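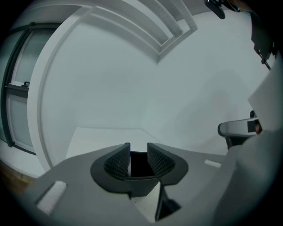

Chapter 6
Teaching by Hand

I got into robot learning backwards. I'd spent two years in Bernau writing motion planners, the kind where you tell the arm everything and it still knocks over the cup, and then one July Aušra Rebane handed me a gripper with no arm attached and told me to go tidy a kitchen with it. I felt ridiculous! But by lunch I had more usable demonstrations than I'd collected in a month of steering a real arm with a joystick.

That's the method we'll work through in this chapter. You hold the gripper yourself, a wide-angle camera rides along on it, and you do the chore. Later, software works out where the gripper was at each moment and how far apart the fingers were, and those two streams (plus the video) become the training data for a policy that runs on a robot. In the older papers you'll see it filed under "portable demonstration," and I use the two terms interchangeably, sorry.

The camera sees the fingers at all times, and I want you to get used to that view early. The lens bends every straight line in the room: window frames bow, ceilings curl over, and the corners go black. Students always want to crop and flatten it. Please don't, at least until you've read Section 6.2, where we train the same policy on both versions and compare.

The running case is the Dilla set, which Donal Mulligan and I put together for a course at Tierney. It has 3000 demonstrations of simple tabletop chores. We trained on 2000 of them and kept the rest back, and the policy did fine on cups and badly on anything soft. Dish towels were a disaster. I've left those results in, because working out why they're bad is most of Section 6.4, and I still don't think Donal and I agree on the answer (he blames the finger pads, I blame our labels).

You'll need the coordinate transforms from Chapter 3 and a little patience with timestamps. If your lab has a Vilteck arm, the exercises will run on it as written. If not, do the first half anyway, since it needs no arm at all. Let's start with how to hold the thing.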